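Minutes, Rivonton tenants' social group, 2026-09-20

Present: me (Milagros Arancibia, taking notes again, so forgive the rambling), Ivana Rivadeneira, Soledad Zapata, Uriel Medina. Cristóbal Cáceres sent apologies and a long message, which Ivana read out in full!

**1. Last time**

Notes from July approved. Uriel still has the key to the storage closet and promises to bring it back.

**2. Money**

We have $119 left. Soledad wants to keep $80 of it for the winter dinner, and we all agreed before she could get her spreadsheet out.

**3. Game table and the cloth**

We talked longest on this one. I love the red-and-white gingham and said so – Uriel thinks the squares are too big and too busy for a game where people have to spot small things. Soledad pointed out that it wrinkles, and she's right, it does. We're keeping it, three votes to one. Ivana will iron it.

The hammer head and its handle need to go back together or get replaced (Uriel has glue and opinions). The green ball stays in the steel bowl so it can't roll off. Paper cups go upside down on the steel plate, and one packaged snack goes on the table as the prize. 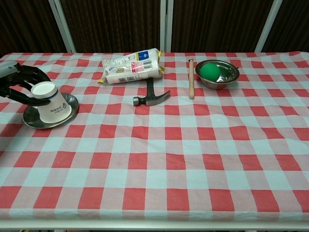
**4. Next meeting**

Same room, and I'm bringing coffee. Ivana will ask Cristóbal whether he still wants to run the quiz.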